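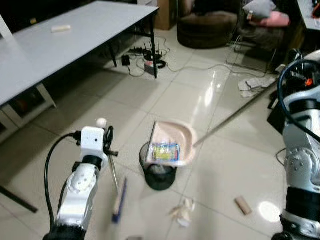 Juniper Kapoor wrote in to ask where dust comes from, and why there is more of it on Saturday when she wiped her whole bookshelf the Saturday before. She wants to know if it's true that dust is made of dead skin, because her brother keeps telling her so at dinner.

Great question, Juniper! I've been wondering about dust ever since I was small enough to fit under my grandma's bed, where there was plenty of it. So let's get into it (try not to sneeze).

What is dust, anyway?

Dust isn't one thing. It's a mix, kind of like trail mix, except you should never eat it. Any bit of stuff that is dry, tiny and light enough to float through the air can end up as dust. The dust on your shelf could have threads from your socks in it, crumbs, pet hair, bits of soil from the yard, pollen from trees, soot from a candle, and little flakes of paper from your books.

And yes, your brother is partly right. There is some dead skin in there. Your skin is always growing new cells at the bottom and letting go of old ones at the top. They come off when you scratch your elbow or pull on a sweater. It doesn't hurt and you don't feel it happen. But lots of people say dust is nearly all skin, and that isn't so. How much skin is in it depends on the house. A home with three dogs has very different dust from a home next to a dirt road.

How does it get in?

Some of it walks in on your shoes. Really! Dirt sticks to the bottom of a shoe, dries out, and gets ground into powder when you walk across the floor. A good doormat catches a lot of it.

Some of it blows in. When I lived in Rurnport, there was a gravel lot across the street, and on windy days in summer I could write my name on the windowsill by supper. Wind can carry dust a lot farther than that, too. Dust from the Sahara, a giant desert in Africa, sometimes blows all the way across the Atlantic Ocean. That's thousands of miles! The biggest grains drop out early and the finest ones keep going.

The rest gets made right inside the house. Every time you flop on the couch, fold a towel or shake out a blanket, tiny threads break off. Laundry makes a ton of it. If your family has a clothes dryer, ask a grown-up to show you the lint screen. All that fluff used to be your clothes.

Why does it float?

Drop a pebble and it goes straight down. Dust does not, because a speck weighs so little that even a slow puff of air can push it around. Air in a room is never totally still. Warm air goes up, cool air comes down, doors open, cats run past. You can see dust riding along when a sunbeam comes through the window — the specks are there all day long, but the bright light makes them show up.

When the air calms down, the specks slowly sink. They land on the first thing they meet, and that might be your bookshelf, Juniper. So you did a fine job last Saturday. More just landed.

What about dust bunnies?

I love dust bunnies. They start with a hair or a long thread. Another one gets tangled in it, then some lint, and the clump rolls along the floor whenever there's a draft and picks up more on the way. Things that rub together can also get a little static electricity (the same stuff that makes a balloon stick to your hair), and that helps the fluff cling. Under the bed is a perfect spot for them, with no feet around to break them up.

Try it yourself

You'll need clear tape, a sheet of black paper and a magnifying glass.

Pick a few places, like a windowsill, the top of a door frame (ask a grown-up to reach it) and the floor under your bed. Press a piece of tape on each one, lift it off, and stick it to the black paper. Write next to it where it came from. Now look closely. Can you find a thread? What color is it, and do you own anything that color?

I did this last December and found bright green fuzz on my kitchen shelf. It took me two days to remember my green mittens.

Next time I'm answering Lewis Strachan, who wants to know why onions make us cry. Send me your questions, and tell me what color your dust is!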